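Setting a plate and small pumpkins on a cloth-covered table

Covers: cloth, plate, two small ornamental pumpkins. Suitable for a side table or one end of a dining table.

What you need

One cloth, plain, smooth weave
One round plate with a raised rim
Two small ornamental pumpkins, striped or plain
Iron or hand steamer
Soft brush
Tape measure
Felt pads, self-adhesive

1. Prepare the cloth

Wash and dry the cloth before first use. New cloth often carries a finish that makes it slide on a polished top. Iron on the reverse, working from the centre to the hems, and leave it flat until cool. A cloth folded while still warm will keep the fold.

Lay the cloth with an overhang of 200 mm on each open side. If the table stands against a wall or a curtain, the back edge can finish level with the table top. Smooth from the middle outwards with the flat of the hand. Small waves along the back edge are hard to remove by pulling; lift that edge and lay it down again.

Green works well under orange and white. Josiane Renaud, who checked the first version of this page, prefers a dark grey cloth, and the method is the same.

2. Check and clean the pumpkins

Choose pumpkins with a firm skin and a level base. Press lightly at the bottom and next to the stem, where soft spots usually start. Reject any that give under the thumb.

Brush the grooves between the ribs dry. If there is soil left, wipe with a damp cloth and dry at once. Do not soak. Water that collects in the hollow at the top will shorten the life of the pumpkin considerably.

Always move a pumpkin with the fingers round the side and a support underneath. Stems on small varieties break easily — and a broken stem lets rot in.

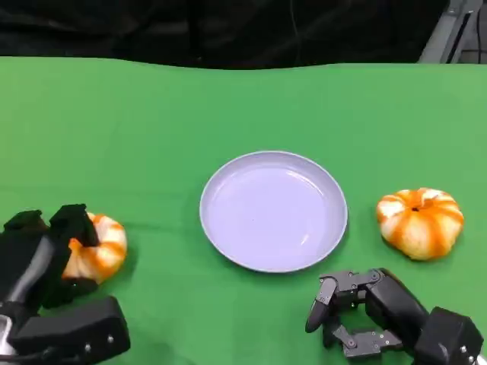 Stand each pumpkin on a hard surface and let go. If it rocks, turn it a quarter and try again. One that rocks in every position needs a felt pad under the low side.

3. Place the plate

Put the plate down first and arrange everything else from it. For a single setting, centre it on the width of the table. Lower it straight down; sliding it drags the cloth and leaves a ridge in front of the rim.

A pale plate is the easier choice with striped pumpkins. A patterned plate competes with the ribs.

4. Place the pumpkins

There are two usual arrangements.

Flanking: one pumpkin on each side of the plate, 38 mm clear of the rim. Measure from the widest rib. Turn the best-coloured ribs towards the chair.

Filled: both pumpkins on the plate, touching. This needs a flat interior of reasonable width. On a strongly curved plate they roll together and tilt.

Loïc Delorme sets the flanking version with the right-hand pumpkin slightly further forward. This leaves room for a glass behind it.

5. Upkeep

Lift the pumpkins every few days and check the cloth below for damp marks. Keep them off the table when it is in direct sun, and away from radiators. Replace a soft pumpkin the same day and wash the cloth before the mark dries in.

Ornamental varieties are sold for decoration. Do not cook them unless the label says they are edible.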